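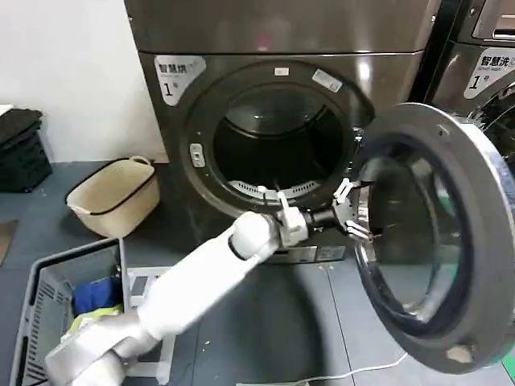

Re: Big dryers - are they worth it for duvets?

Saturday, November 5, 2022
To: the Beltbridge laundry and mending list

On the list last week, someone in Dredton wrote:

> We've got a king-size feather duvet that won't go in our machine at
> home, and I'm wary of the launderette after a bad do in August (came
> back with lumps in every corner and smelling of somebody else's
> fabric softener). Does anyone use the big front-loaders? How long do
> you give it, and do you take it out halfway? Also is there any way of
> telling a clean dryer from a mucky one before you put your money in?

Oh yes, I'm a big fan of the big dryers, and have been ever since our own tumble dryer packed up and we decided not to replace it! I did two duvets and a mattress topper only the other day and they came up lovely, so don't let August put you off for good.

The one in my photo is number 1, a great dark stainless steel thing with a round door you could nearly climb through. The black lettering on the label is Chinese, 智慧烘, which my neighbour reads as something like "smart drying". I can't say I've noticed it being any cleverer than the others, but it's the one I'd pick.

On the mucky or clean question, I always swing the door right back and have a proper nose before anything goes in. Look at the back wall of the drum first, then run a dry cloth round the inside of the rim, and have a look at the little holes in the vent at the bottom too (fluff loves those). Wipe the door as well, glass and rim both. There's a small brownish mark low down on the black part of the door on this one, and I've no idea what it is, but a duvet cover will find a mark like that if you let it trail when you're hauling it out. I hold the whole bundle up against my chest, very elegant.

As for lumps, that's usually feathers still damp in the middle. Mine had 7 minutes on warm just to loosen up, then out for a good shake, back in, and so on until I'd lost patience. The whole business took 97 minutes including a trip to the Pleltmont for a bun. Low heat, always, and pinch the corners between goes. If they feel cold they're not done, whatever the outside feels like.

Trnka wool balls are good if you've got them, otherwise a pair of clean tennis balls in socks. Bit noisy!

For the softener smell, try an empty spin with a damp old towel first. It costs a bit extra but I think it's worth it for feathers.

Has anybody tried a wool duvet in one of these? Mine's due a clean and the label is no help whatsoever.

--
Beltbridge laundry and mending list
To leave the list, reply with "leave" in the subject line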